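8/24/21

**Small fridge cleanup, thread.** I've put off this job since January. The fridge is the little white one on the marble floor, up on bricks. It still runs, and I'm keeping it. Posting as I go.

---

**2.** The reason I finally started was the smell. It wasn't strong, but you got it every time the door opened. I had blamed the onions. The onions have been gone for two weeks and the smell stayed.

---

**3.** First step was to unplug it and open the door all the way. I moved the food to the big fridge and left the door bottles for later. With the food out of the main part you can see how dingy the inside walls have gotten. They used to be white.

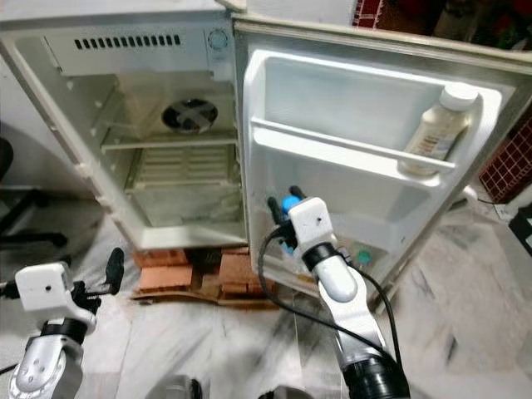
Ertuğrul Kaplan asks why I don't just take it off the bricks and hose it down in the yard. He did that with his and it was fine for years.

---

**4.** I'm not going to do that. There's a fan and a thermostat dial in the back of this one and I don't want a hose anywhere near them. A cloth and a bowl of warm water gets to everything I need to get to.

---

**5.** The bricks stay too. I mop this floor a lot, and before the bricks the bottom edge of the fridge was sitting in mop water. Also, I can read the dial without getting on my knees. If you do this at home, push on the fridge from each side before you load it. If it rocks, fix that first.

---

**6.** What I'm using:

- 250 ml of white vinegar in a bucket of warm water
- dish soap for the shelves
- baking soda for the stains
- two old T-shirts cut up
- an old toothbrush for the door seal

I had a bottle of Ula cleaner under the sink, but it's lemon scented. I don't want to trade one smell for another, and I don't want lemon milk.

---

**7.** Somebody wanted to know what the fridge cost. I got it used from Kettunen, the secondhand place in Cirkska, before we moved here. I found the receipt in the drawer with the takeout menus. It says no. 218 at the top and the price has faded off. I can't remember what I paid. A new one that size is 400 now, so the old one gets another cleaning.

---

**8.** Shelves. Wire shelves are easy to clean and annoying to dry. Don't lay them flat on a towel, they pick up lint and the water sits under the rods. Stand them on edge.

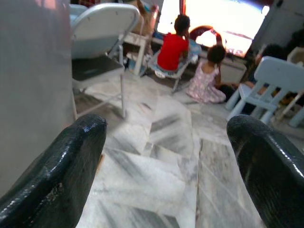

Drying space is what I never plan for. The sink holds one shelf if I turn it sideways, and the counter is full of what came out of the fridge. Last time I stood the shelves against the wall and stepped over them all afternoon. This time I'm giving the job to the white folding chair. It's metal, the seat is flat, and the marble under it wipes up fast. Towel on the seat, shelf leaned against the backrest, done. The wooden chair gets left out of it, that one collects fabric and everything else.

---

**9.** Small thing about the shelf supports. The tabs on the side walls hold old milk underneath, where you can't see it. Run a finger along the bottom of each one. If it comes back sticky, that's probably part of your smell. Mine came back sticky.

---

**10.** For stains on the walls, make a paste of baking soda and a little water, put it on, wait ten minutes, wipe. Don't scrub hard on old plastic. It scratches, and the scratches hold dirt, and then you're scrubbing every month.

Yellowing won't come out. I spent an hour on that a few years ago and it looked exactly the same after.

---

**11.** How I'm setting it up from now on. Leftovers go on the upper shelf, in a bowl, where I'll see them. Bigger things go lower. If a bowl gets pushed to the back under something tall, it's in there until it grows hair.

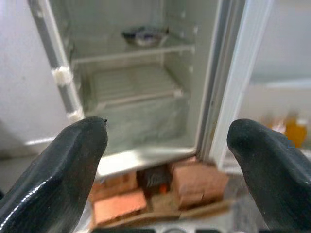

*Top shelf: one shallow bowl. Plenty of room around it.*

---

**12.** I'm also leaving gaps near the back wall. This fridge doesn't like being packed tight. When it's stuffed, the lettuce in back freezes and the milk in front goes sour early, so you lose both.

---

**13.** Door seal took the longest. Open each fold with your thumb and go along it with the toothbrush. Then the paper test: close the door on a strip of paper and pull. If it slides out easily, the seal is loose there. Try all four sides.

Mine is a little loose at the bottom corner. I wrote down the part number, it ends in 2062, and I'll ask at the appliance counter in Cidwood next time I'm over there.

---

**14.** Door shelves last. My rule is drinks and bottles only. The door is the warmest part and it swings around every time someone wants a glass of water, so no eggs and no leftovers. The cream-colored bottle goes behind the bar up top. The water bottle with the blue cap goes in the bottom bin.

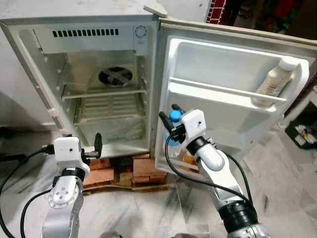 Put the water up top and the other one below, one reply says, the tall stuff always knocks against the bar and the bottom bin is for whatever leaks.

---

**15.** Fair point about leaks. I tried it that way last year and the kids couldn't reach the water, so they asked me for it all day. Water stays low. I'll wipe the bar.

---

**16.** A few people asked how often. I wipe the shelves when I see something on them. The full job with everything out should be every three months, and I do it maybe twice a year.

---

**17.** Before plugging it back in, go over the inside with a dry cloth, including the floor of it and the groove at the front. Then let it run empty for a couple of hours. I set the dial in the middle and check it the next morning with a thermometer in a glass of water.

---

**18.** Still to do: the seal, the back of the cabinet, and the drawer with the takeout menus. I'll add the part price here when I have it.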